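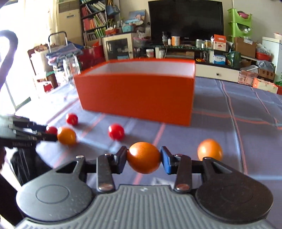 Painemal Rally: Frequently Asked Questions

Last updated April 25, 2026

When do entries close?
Entries opened in February and stay open until all 100 places are taken. After that we run a waiting list in the order people applied.

Which classes can I enter?
Cars, motorcycles and side-by-sides. Trucks are not accepted this year – the bridge at Grodell has a weight limit that most of them would break.

How long is the route?
The timed distance is 169 miles over two days. Day one starts in Vistley and finishes in Surneck. Day two runs back by a different road. Transfers between stages are on public roads and are not timed, but you must still reach each control inside your window.

Do I need a license?
Yes. Drivers and riders need a valid state driver's license and a competition license. One-event licenses can be bought at sign-on. Navigators need only the competition license.

When do I get the road book?
At sign-on, the evening before the start. It is paper only. No part of the route is released earlier, and reconnaissance is not allowed. Crews found on a closed stage before the event will lose their place without a refund.

Can I use GPS?
Only the tracker we issue. Phones must be switched off and stowed during stages, except in an emergency.

What is the penalty for missing a waypoint?
15 minutes for each one. Speeding in a marked zone is a separate penalty, set out in the rules.

Where can I get fuel?
At Vistley, Grodell and Surneck. Motorcycles need a range of 31 miles plus a reserve. Refueling anywhere else is not permitted.

Can I change my navigator after entering?
Yes, up to the end of sign-on. Bring the new navigator with you.

Can spectators watch?
Yes, at the marked areas only. Access is free. Roads to the Grodell area close an hour before the first vehicle, so come early. Dogs must be on a leash.

What if I have to withdraw?
Write to the entries secretary, Mirta Paredes. You can have a full refund up to four weeks before the start and half after that. Entries can't be passed to another crew – the place goes to the waiting list.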